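We use cookies to improve your experience on this site. By continuing to browse you agree to our use of cookies. Accept

22 April 2020

No basketball, day whatever. Running on old game tapes and leftover chili.

Been thinking about my ankle again. Rolled it in February, last real run we had at the rec gym before they locked the doors. Came down on Walter Salazar's foot going for a rebound I had no business going for. Heard a pop. Walter heard it too, he still brings it up.

Played on it, of course. We were down 7 and there were only 12 of us that night so no real bench. Stupid. Hit one jumper, missed everything else, limped to the car with my shoe untied because I couldn't get it tied over the swelling.

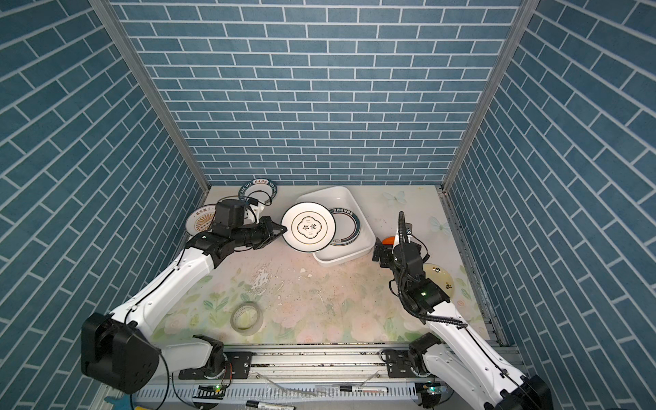
Next morning it was purple to the toes. Couldnt do stairs. Rochelle Okafor from the women's league told me to quit icing it in front of the TV and go get it looked at, so I went. Grade 2 sprain. Boot for two weeks, then bands, then balance stuff on one leg while brushing my teeth. Boring as anything but I did it. Mostly.

Where it's at now: three good weeks of jogging, a little shooting in the driveway. Left-handed layups feel fine. Cutting hard to the right, no. There's a pinch on the outside and my brain just shuts the whole thing down before the foot even plants. Not sure how you train that out. Somebody tell me.

Also the driveway slopes, so my free throws are going to be a mess whenever we get back in a real gym. Everything short. You've been warned, Walter.

Rewatched an old playoff game last night, one I'd taped, and noticed how many guys back then just retied their shoes and went back out. Used to love that. Now I'm yelling at the screen to sit down, take a seat, let the trainer look. Getting old I guess.

Anyway. Plan is heel raises every day, jump rope if the neighbors dont complain, and no rebounding in traffic till teh summer at least. If there is a summer league. Rochelle thinks no. I've already paid my fee so I'm saying yes.

More later, chili's burning

Get new posts by email! Enter your address to subscribe. No spam, unsubscribe anytime.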